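How to Pack a Drop Bag for a Trail Ultramarathon
Brurnomach Trail Running Club, Member Guides 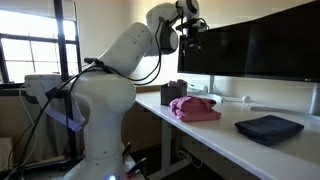

What is a drop bag?
A drop bag is a small bag of personal supplies that race staff carry to an aid station for a runner to use when he or she arrives there.

Before you pack

Read the race manual first. Each event sets its own limits on bag size and weight, and oversized bags may be refused at check-in. At the Tranow course, bags are accepted at 2 aid stations, Bañez and Dredero. Bags for both must be handed in by 6 p.m. on the evening before the start.

Step 1. Choose the bag
Use a soft, waterproof bag with a roll top or a strong zipper. Hard boxes and glass containers are not permitted at club events. A bright color is easier to find in a crowded row.

Step 2. Label it
Write your last name, race number and aid station in permanent marker on the outside of the bag. Place a second label inside. Paper tags tied with string often come off in transit.

Step 3. Pack by station
Bañez comes early in the course. Most runners need only food, drink mix and a spare pair of socks at that point. Dredero is reached roughly 30 miles into the race, and many runners arrive there close to dark. Pack a headlamp, fresh batteries, a dry shirt, a light jacket and gloves for that station. The October race is often cold after sunset.

Step 4. Group small items
Sort food, clothing and foot care into 3 clear zip bags. Put the items you will need first on top. Do not pack prescription medicine that you cannot do without; carry it with you.

Step 5. Write a short list
Tape a list to the inside of the bag showing what to take, what to change and what to leave behind. Tired runners forget simple things, and a crew member may be reading it for you.

After the race

Bags are returned to the finish area as each station closes. Unclaimed bags are held at the club office until the end of the month. Questions about lost items should be directed to Dace Uibo, and questions about station cutoff times to Tormod Holmgren.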